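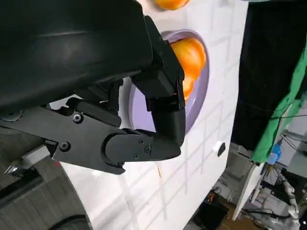
Magnesium Spray and Muscle Soreness in Club Runners
Kanokwan Saithong and Rungnapa Yensuk

The label on Erell magnesium spray promises faster recovery after long runs. We had our doubts. In November, 43 runners sprayed one leg with Erell and the other with salt water after a hard downhill session, then rated the soreness in each leg for 2 days.

The ratings were nearly the same for both legs. A few runners swore by the spray — until we told them which leg had gotten it. Soreness scores are personal and our group was small, so a slight effect could have slipped past us. We still wouldn't buy it.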